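Simulation house rules: speaker notes, afternoon slot

(Remember to breathe. Water is on the left. Clicker is the grey one, not the one for the blinds.)

Right, hello everyone, thanks for coming back after lunch, I know it's the hard slot. I'm going to talk about rules. Specifically, the rules we wrote for ourselves at Cluloline for running a simulated gripper before anyone lets a real one loose near a real thing. I promise it's more fun than it sounds (slightly).

Quick bit of background for anyone who missed the morning. We look after a simulator project called Kerkico. It started as one person's folder and it grew, the way these things do, and by the time I joined it had 879 saved runs in it and not one written rule about how a run should begin. Some started with the gripper open, some half shut, some with it already holding something. You'd load two runs to compare them and they'd have nothing in common except the file extension!

So, rule one. Every run begins with the jaws open and nothing between them. Check it by eye, from the wrist view, before you press go. And yes, I do mean with your actual eyes. We've got a script that checks the joint values too, and I love the script, but the script once told me all was well when the left finger model had been loaded back to front.

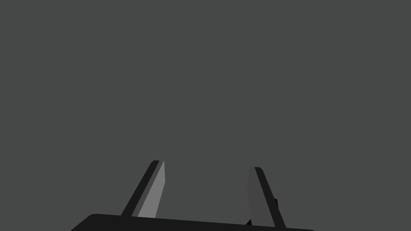 Rule two is about naming, and I can hear the groaning from here. Every run gets the project name, the scene name and the version of the gripper model, in that order, with no spaces. No "final". No "final2". If you call something "test" I will come and find you. We lost most of a week in September to a folder where everything was called "test", and I still get a bit twitchy talking about it.

(Pause here. Ask who has a file called final_final. Wait for hands.)

Rule three: write down what you changed. One line will do. "Moved the light", "swapped the fingers", whatever it was. When we brought in the Haddad scenes, which are the ones with furniture in, somebody had quietly altered the friction on every surface, and we had 33 runs where the grip looked brilliant. Far too brilliant. It was like watching someone pick up soap with gloves made of glue. Took us ages to spot it and the fix was one number.

Rule four, and this is the one I'd take home if you only take one. Keep your clearances in simulation the same as you'd keep them for real. It's so tempting not to! There's no bill if you clip something on a screen, nothing gets dented, so people cut the corner and swing the arm past with hardly any room. Then the same path goes onto the real machine and suddenly everyone's very quiet and someone's reaching for the big red button.
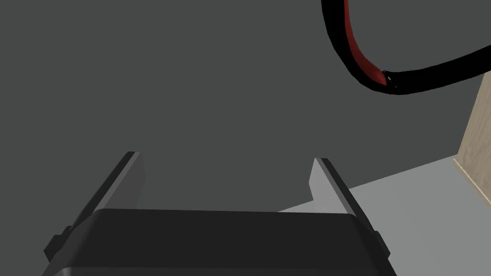 What we do now is set a keep-out gap round everything in the scene that isn't the target, and a run that goes inside it counts as a fail, even if the pick itself was perfect. That was unpopular. I got messages. But the Tikier team took the same rule on for their own scenes and they've been nagging us to make the gap bigger, so I feel a bit better about it.

Rule five is short. Fail loudly. If a run stops early, keep it, label it as stopped and leave it in with the others. Please don't tidy it away. We ask for 200 runs per scene before we'll sign anything off, and that means 200 in a row, warts and all, and not the nicest ones out of a bigger pile. I was guilty of this myself, by the way. I had a lovely folder of nice ones.

(If running late, skip to sign-off. If not, tell the one about the upside-down table.)

Sign-off, then. It takes 2 people, and neither of them can be the person who built the scene. They watch a handful of runs at normal speed, read the change notes and put their initials at the bottom. If they don't agree, it doesn't go across to the hardware bench. We've had a few grumpy afternoons over that, but I'd still keep it.

The full list is a single page and it's pinned up by the coffee machine, so take a photo of it on your way past. Questions now, and if you've got a rule of your own that works, please shout it out, I'm going to write them down.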